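Wed 26 September

Workshop notes, dye bench, the Rarnulville lot

I meant to write this up on the day and of course I didn't, so what follows is partly from the scraps pinned over the sink and partly from memory. If anyone remembers the rinsing differently, please put a note in the margin and I shall happily give way.

We are still trying to get a decent, even yellow out of weld on the Sullier fleece, and I am pleased to say that this batch is the best so far. The skeins came out of the pot a good clear lemon, with only a little streaking near the ties, and I think the streaking is my own fault for tying them too tightly. I always do it. I have an old fear of tangles that goes back to a very bad afternoon with some laceweight, and it makes me pull every figure-of-eight tie as if I were lashing down a tent. Looser next time, please, and if you catch me at it, take the string away.

The wool was weighed dry and came to 1,000 g, all scoured beforehand. Alum at 9 per cent of that, so 90 g, dissolved in hot water in the small enamel jug before it went anywhere near the big pot. No cream of tartar this time. I know we have always put it in, and I was half expecting the wool to feel sticky without it, but the handle is lovely, soft and springy, and I would be quite content never to buy the stuff again. We brought the mordant bath up very slowly, held it at 80 degrees for an hour, then turned it off and went home. The wool sat in it overnight with the lid on. 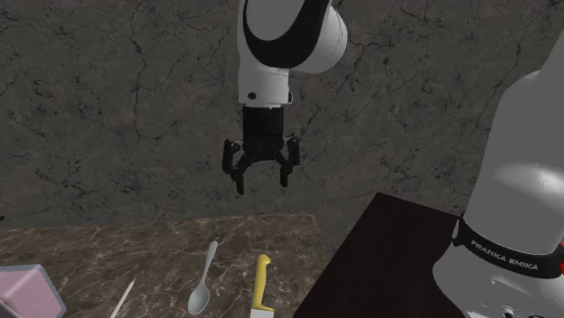

The weld itself was from the Dudek sack, the one with the torn corner, and it has kept much better than I feared. There is more stalk in it than I like and a fair bit of dust at the bottom, so I chopped it all up and tied it into an old pillowcase, which saved us picking bits out of the yarn for the rest of the week. It soaked for a night and then had a gentle hour in the pot before any wool went in. Gentle is the word to underline. When we did this in March we let it boil and got a brownish, mustardy sort of colour that I tried very hard to like and couldn't.

A pinch of chalk went into the dye bath after the first ten minutes or so. Our tap water is soft, and weld does seem to want something to bite on. You could see the liquor brighten as it was stirred in, and I stood over it for far longer than I needed to, simply enjoying it. I didn't weigh the chalk, I'm sorry to say. It was a heaped teaspoon, the one with the bent handle. Somebody sensible should do this properly with scales.

Then 2 rinses in warm water and one in cool, with a long drip on the rail in between. There was hardly any colour in the last bowl. I hung the skeins on the shady side, away from the window, and turned them whenever I walked past.

The Bratico yarn is another story. I had put one small skein of it in with the rest to see how it would behave, and it has come out much paler, more primrose than lemon, and a bit flat beside the others. It may be that there is still some spinning oil in it, as the label promises it is ready to dye and I took the label at its word. I'd like to scour another skein really thoroughly and give it the same treatment before we decide anything about the rest of the box. It is nice yarn otherwise, and it would be a shame to send it back.

I kept the liquor. It is in the lidded bucket under the bench, with a strip of tape on it, and there should be enough left in it for a soft pale yellow, or for overdyeing with the indigo if the vat is in a good mood. Please don't tip it down the drain when you are tidying, however much it smells, and it does smell, rather like a compost heap after rain.

Samples are on the card, four strands of each, with one half of the card wrapped in foil and the other half facing the light. I'll leave it on the south sill until the end of the month and then have a look. Weld is meant to hold up well, but I want to see it on this fleece before we promise anything to the weavers.

Still to do: order alum, mend the sack, find the good thermometer. The spare one reads low and I don't trust it.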